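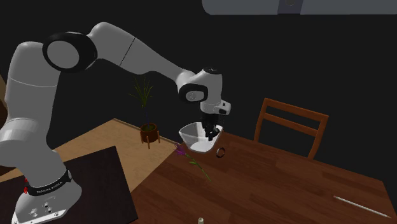 Section 4. Placing, Leveling and Caring for Your Timthorpe Table

By now the legs are on and the top is the right way up, so the heavy part of the work is behind you. Please don't rush off to dinner just yet, though! A table that is set in the right spot and leveled on its first day will give you far less trouble later on, and the whole business in this section takes 45 minutes if you have a helper and nobody stops to answer the phone. If you are coming straight from Section 3, let the leg bolts stay at hand-tight for the moment. We will finish them off once the table is standing where it is going to live.

You will need
The hex key from the hardware bag
A spirit level, the longer the better
Two clean cotton cloths (an old T-shirt cut in half is perfect)
The small tin of Kidlow table oil
The felt pads, if your floor is wood or tile

4.1 Choosing the spot

1. Measure the room before you move anything. With both leaves in, the Timthorpe is almost 80 inches long, and people are always surprised by how much floor that takes up once the chairs are pulled out as well.

2. Leave enough room behind each chair for a person to walk past with a hot dish. Set a chair where you think it will go, sit in it, push back the way you would after a big meal, and see what you bump into.

3. Look for heating vents and radiators. Wood swells and shrinks with the air around it, and a vent blowing on one end of the top will dry that end faster than the other. If the vent can't be avoided, a deflector from the hardware store will do nicely.

4. Think about the sun, too. The finish changes color slowly in daylight. A table by a big window is a lovely thing and we wouldn't talk you out of it, but turn it end for end every few months and don't leave a runner or a placemat in the same place all summer.

CAUTION: The table weighs 184 pounds with both leaves in. Lift it with a helper, from the side rails, and never by the edge of the top. Take the leaves out first and carry them on their own.

CAUTION: Do not drag the table. Dragging twists the leg joints and can loosen the corner blocks, and it won't do your floor any favors either.

4.2 Leveling

1. Stick the felt pads on now if you are using them. Wipe the feet with a dry cloth beforehand or the pads will creep off sideways within a week.

2. Lay the level along the length of the top, then across it, then corner to corner. Write down which corner is low. You think you'll remember, and then you walk around the table once and you don't.

3. Turn the adjusting foot at the low corner counterclockwise, a half turn at a time, and check again after each turn.

4. Press down on each corner with the flat of your hand. If the table rocks, one foot is still clear of the floor, even if the level says all is well. Trust the rocking over the bubble.

5. When everything sits still, tighten the leg bolts with the hex key. Go around once to snug them, then around again to finish. Stop when the key begins to bend in your hand.

Note: On thick carpet the table will settle for the first few days. Level it as well as you can, use it, and come back to steps 2 to 4 after a week or so.

Note: If an adjusting foot is turned all the way out and the corner is still low, don't stack cardboard under it. Gramulstead customer care will send you the taller foot (part name: Manninen foot, long) and it goes in by hand.

4.3 The first coat of oil

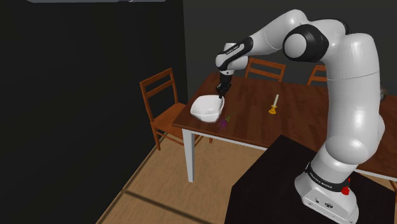 Wooden dining table with a white bowl.

Your table left the workshop with a light coat on it, enough to travel in, and it will be happier with one more before you start serving food.

1. Clear the top completely and wipe it with a barely damp cloth. Let it dry.

2. Shake the tin, pour a little oil onto the second cloth, and rub it in along the grain. A thin coat is what you want. If it looks like a puddle, it is a puddle, so spread it further.

3. Wait 45 minutes, then buff away whatever is still sitting on the surface. Any oil left behind turns tacky and collects crumbs.

4. Leave the table alone overnight. Plates, bowls and elbows can come back in the morning.

WARNING: Cloths soaked with oil can heat up and catch fire by themselves. Lay them flat outdoors to dry, or put them in a metal can filled with water and close the lid. Never leave them in a heap.

4.4 Day to day

Wipe up spills when you see them, above all red wine, vinegar and anything with tomato in it. Put a trivet under hot pans. Unglazed pottery can scratch, so if your favorite bowl has a rough ring on its underside, give it a mat or a few dots of felt. Plain water and a drop of dish soap will handle nearly everything else; furniture polish with silicone in it should stay well away, as it keeps the next coat of oil from soaking in.

Oil the top again twice a year. Our finisher, Heriberto Beltrán, likes to do his own table in December, before the house fills up with company, and then once more when the windows are open again. If drops of water stop beading on the surface, go ahead and oil it sooner.

To add or remove the leaves, turn to Section 5. Keep the hex key somewhere you can find it, because you will want it there.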